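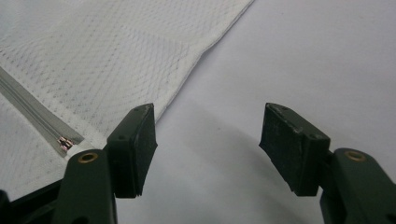 2021-03-06

Glue trials, day two. Aim is still to find something that holds felt soles to the Rivas wool blend without going stiff when it cures.

Batch A (Curketell latex, one coat): peeled clean off at 7 days. Threw those out. Batch B (same latex, two coats, 11 minutes between coats) is better. The bond holds at the heel but lifts along the toe seam, where the wool is thickest.

Batch C is the Jutetel paste. Mixed 109 g, which was far too much, and most of it skinned over in the tub before I got to the last pair. Halve it next time and keep the lid on. Smell is strong, so leave the window open.

To do before the next batch:

- Brush the sole side of the wool before gluing. I skipped this on A and it probably matters.
- Weigh the clamped pairs down with the flat irons. The spring clamps leave dents.
- Wipe down the bench and put the small parts back in their bin.
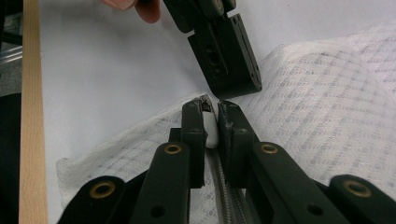

- Order more felt from Leltton. The gray is fine, the brown sheds.
- Wash test for B and C, cold, roughly 17 minutes, then dry flat overnight.

Still have the September samples in the drawer. The latex on those has yellowed but is flexible, so age alone isn't the problem. Check the toe seams on them too.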